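Crumbs, ants and a landlord who says it's my fault

Posted in Kitchen and Home, Tue 3 April
93 views, 3 replies (1 removed by moderator)

Kaan Ersoy
We moved into a ground-floor flat in March and have been sharing it with ants ever since. They come in somewhere behind the cooker, walk along the skirting, go up the side of the cupboard and hold what looks like an annual general meeting next to the toaster. I wipe up every evening. I have put the sugar in a jar and the honey in a bag inside another bag, which makes breakfast a bit of a performance.

The landlord's view is that ants only visit dirty people. He has offered to send round a firm called Kaplan for £80, payable by me. Before I hand that over, is there anything that works? I've tried a spray from the corner shop (they went away for two days and came back with friends) and a line of cinnamon, so now the place smells like a bun shop with ants in it. No pets, one toddler, so nothing nasty at floor level please.

dodetmont
Boiling water on the nest. Done.

marrowfat_pete
The reply before mine is fine if you know where the nest is and it isn't under your kitchen floor, which yours may well be.

Stop spraying. The spray kills the ones you can see, and those are the ones you need. What you want is a bait, the sweet gel sort in a closed station, so they carry it home and share it out. Put it up on the worktop near the trail, at the back where small hands don't go, and then leave the ants alone. This is the hard part. For a couple of days you will have more of them than ever and your family will question your judgement. Mine did, at length, over a roast. Read the label for what it says about children before you buy, and stick to it.

Wash the cinnamon off as well. All it does is send them round the long way.

While the bait is down, don't scrub the trail itself, but keep everything else clean so that the bait is the best meal in the house. An evening wipe is good, only most people wipe the middle and call it a day. It's the bits you can't see from standing height that feed them. Get your eye down level with the surface with a light on, and you will be ashamed of yourself. I was, and I'd just cleaned.

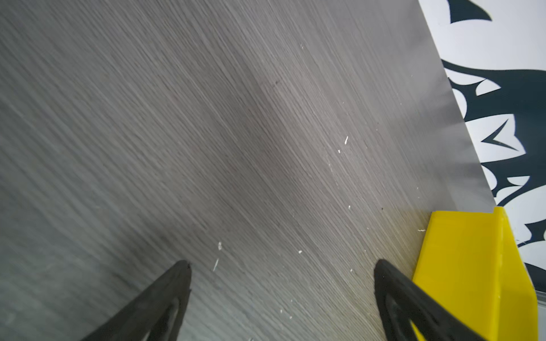 Toast is the worst offender, followed by anything involving pastry. Empty the toaster tray over the sink. Pull the toaster out and do underneath it. Do the gap between the cooker and the cupboard with the thin nozzle on the vacuum, and brace yourself.

Once you've had a week with no ants, fill the hole behind the cooker with decorator's filler or sealant. Don't do it earlier or they'll find another way in, probably through the bathroom.

As for the landlord, check your tenancy agreement for what it says about pests, and write to him rather than ringing. Gaps in the wall are usually his business. Ants visit clean people all the time. They visited my mother, who ironed tea towels.

Kaan Ersoy
Thanks Pete. Bait is down and there are now more ants than I thought the street could hold. Wife not speaking to me. Will report back.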